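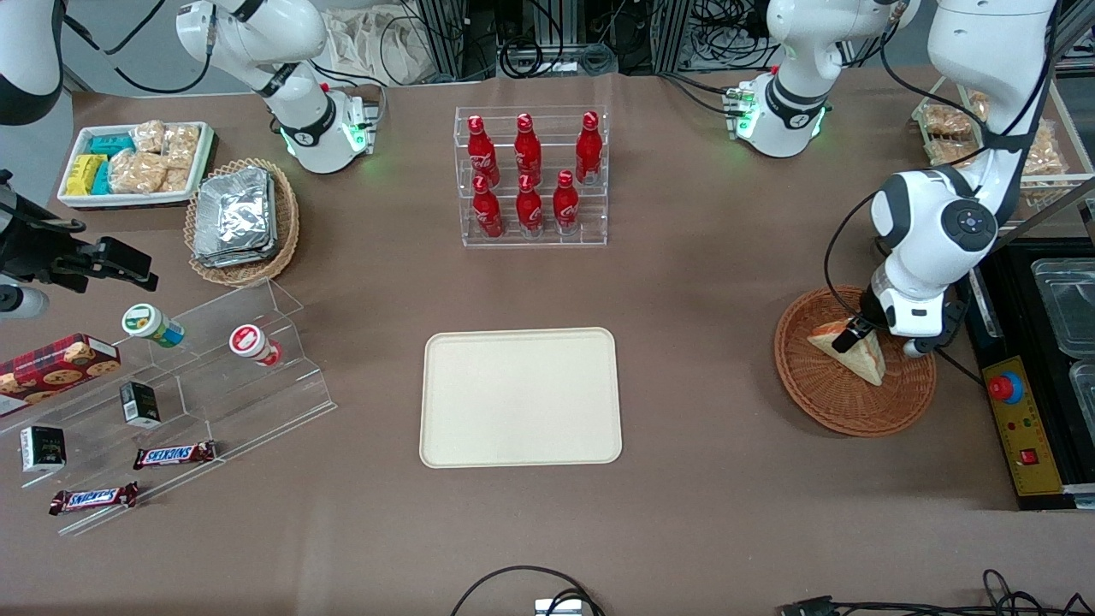 When she came out to her mother, it was in the kitchen, in a language which had no polite word for it. "I had to use the English word," she says. "My mother asked me to spell it."

We meet at four in the afternoon in the back room of Zaron, a small drop-in centre for queer people from migrant families. She is 40 and has asked me not to print her name, because two of her aunts still do not know. She has worked at the front desk since February, and before that she was for many years one of the people who sat on the other side of it.

She grew up in a town of 3000 people, which I will also not name, and moved here for university. I ask her what she knew about being gay when she was a child. She thinks for a long time.

"I knew one insult," she says. "The boys used it at football. I did not connect it with a person. It was like a word for a bad pass."

Her parents' friends had a neighbour, a man who lived with another man for most of his life. Everybody called the second man the lodger. When the neighbour died, the lodger sat in the third row at the funeral, behind cousins who had not visited in years. "I was fifteen and I looked at the back of his head the whole time," she says. "I did not understand why I was so angry. I told my mother I had a headache."

In her second year at university she saw a poster for a reading group called Wurkotitz. It was on the top floor of a building where the lift was broken. She walked up, heard laughing behind the door, and walked down again. She did this for three weeks. On the fourth, someone was coming up the stairs behind her with a box of books and asked her to hold the door.

"So I held it," she says. "And then I was on the wrong side of it to leave."

I tell her that my own story also has a staircase in it, and we talk for a while about this with the recorder off.

At the centre, many visitors are older than I expected. Some are married, some have grandchildren. They don't always want advice. One woman came for months only to read the newspaper - she never said why, and the staff did not ask. The rule at the desk is that you greet people in whatever language they greet you.

The rent is a worry. Pereyra, the company that owns the building, has raised it by 300 dollars a month, and a night of short films with the Brimuma cinema brought in 1000 dollars, so she knows very well how many months that will cover. She would prefer to speak about something else, and asks if I want more tea.

I ask about her mother. They did not speak for a year after the kitchen. Then a parcel arrived with winter socks and no letter. After the socks came phone calls, first only about the weather and about her brother's knee.

"Last winter she asked me if I am eating properly," she says. "Then she asked if we are both eating properly. Both! I was at the tram stop. I let two trams go."

They have still not used the word again, the one she had to spell. Her mother has found another way, and says "your household", as if from a tax form. Her partner finds this very funny and has written it on their letterbox.

Before I go, I ask what she would say now to the man in the third row. She shakes her head.

"I would not say anything to him," she answers. "I would move the cousins."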